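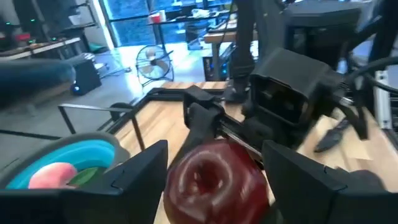

4.2 Finger comparison on round fruit

20 May 2024
Wakana Ebihara, Nikola Krawczyk, Covadonga Salcedo

Two finger sets were compared on the same pair of arms: the flat plate set (Cinine) and the narrow pointed set (Cozma). Same controller for both, same motor current limit, same operator for the whole block. The pick is easy to state. Close on the fruit, lift, carry to the bowl, open. Fruit was apple, peach and plum, all smooth or nearly so, no stems to grab. With the flat plates the fruit is held across its widest part and the stem end stays in view of the wrist camera, as with the apple in Figure 4, where the lighter ring round the dimple is clear. We used this ring as a cheap slip cue. If it turns between lift and release by more than a set angle the grasp is marked "moved", even when the fruit lands in the bowl. Moved grasps are counted apart from drops. The cue doesn't work on the plum, too dark and no ring to follow, so plum grasps were marked by hand from the fixed camera.

Each finger set got 88 tries, split over the three fruits. Order was shuffled once in January and the same list used for both sets. A try was stopped after 30 seconds. Stopped tries are scored as fails, not repeated. One list entry was run twice by mistake with the Cozma set, the second run was thrown out.

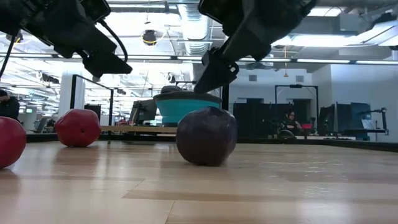 Figure 4 (top of section) and Figure 5. Photos: Bianca Bogdan / Lirnbridge

Drops first. The flat plates dropped 3 fruit, all during the carry. The pointed set dropped 10, mostly at lift. Most of the pointed drops were plums. A small contact patch on a round thing, the fruit rolls out toward the palm or away from it and the current reading gives very little warning. Raising the current limit helped in a short side test but marked the peach skin, so we put it back.

Approach is where the pointed set does better. Space over the table is tight with both arms down, as in Figure 5, and a wide plate needs clear room on two sides of the fruit. When an apple is close to another apple the plates push the neighbor before they close. The pointed fingers go in between. We did not score pushes in the first block and only noticed when Krawczyk went back over the fixed view, so there is no fair number to give here. It should be scored next time.

Release into the bowl was dull for both, which is good. The plates hide part of the bowl from the wrist camera during the last part of the carry, and the operator tended to slow down there. The Florel controller has an option to blend in the fixed view at that point. Left off for all runs reported, to keep the two sets equal.

Camera choice matters more than we expected going in. The wrist view is sharp on the held fruit but the other arm gets into it alot, sometimes a large part of the right side, and a fast move smears whatever is near the lens. The fixed view shows both grippers and the fruit together and is better for judging height above the table, worse for contact. Operators asked for both. In a few tries with the wrist view alone Salcedo stopped short of the fruit and had to creep down, which cost time but did not cause a drop.

Limits. One operator per block, three kinds of fruit, one table. Finger pads were not changed part way, so wear is mixed in with the later tries. Fruit was not weighed before each try, only once at the begining of the block. The handover test, arm to arm, is in 4.3 and uses the flat plates only.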